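Protokoll der Sitzung des Arbeitskreises Alte Karten, Lomard
11/18/24 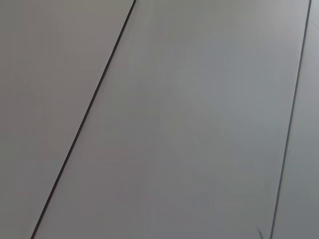 Anwesend
Junaid Hayat (Leitung), Amna Satti (Protokoll) sowie weitere Mitglieder laut Liste, insgesamt 12 Personen. Beginn 18:30 Uhr.

TOP 1 Protokoll der letzten Sitzung
Das Protokoll vom August wird mit einer Änderung genehmigt. Unter TOP 3 muss es »Kupferstich, altkoloriert« heißen, das Wort »Lithografie« wird gestrichen.

TOP 2 Stand der Katalogisierung
Erfasst sind bisher 514 Blätter. Offen sind die Seekarten aus dem Nachlass Toma und die Stadtpläne in Mappe 6. Bei 31 Blättern fehlt die Angabe zum Verleger. A. Satti gleicht diese mit den gedruckten Verzeichnissen ab und trägt die Ergebnisse bis zur nächsten Sitzung nach. Maße werden weiterhin als Plattenrand angegeben, Höhe vor Breite, in Millimetern.

TOP 3 Ankauf Karte der Ostseeküste
Das Antiquariat Onero bietet eine Karte der südlichen Ostseeküste an, undatiert, nach dem Wasserzeichen vermutlich zweite Hälfte 18. Jahrhundert. Mittelfalz hinterlegt, Rand unten knapp beschnitten, leichte Stockflecken in der Kartusche. J. Hayat hat das Blatt vor Ort gesehen und hält den Zustand für ordentlich, den Preis aber für zu hoch. Nach Aussprache wird beschlossen, ein niedrigeres Gegenangebot zu machen. Lehnt das Antiquariat ab, wird der Ankauf nicht weiterverfolgt.
Abstimmung: angenommen bei zwei Enthaltungen.

TOP 4 Leihanfrage Sotstead
Das Museum Sotstead bittet um drei Landkarten für seine Frühjahrsausstellung. Zwei davon können verliehen werden. Die große Wandkarte reist wegen der brüchigen Leinwand nicht, angeboten wird ersatzweise ein Scan. Versicherung und Transport trägt der Leihnehmer. J. Hayat schickt den Vertragsentwurf.

TOP 5 Verschiedenes
Die säurefreien Mappen im Großformat sind fast aufgebraucht und werden nachbestellt. Der Vortrag über Kartuschen und Windrosen wird auf das Frühjahr verschoben. Ein Mitglied fragt nach Doubletten zum Tausch; eine Liste liegt noch nicht vor.

Ende der Sitzung 20:10 Uhr.
Für das Protokoll: Amna Satti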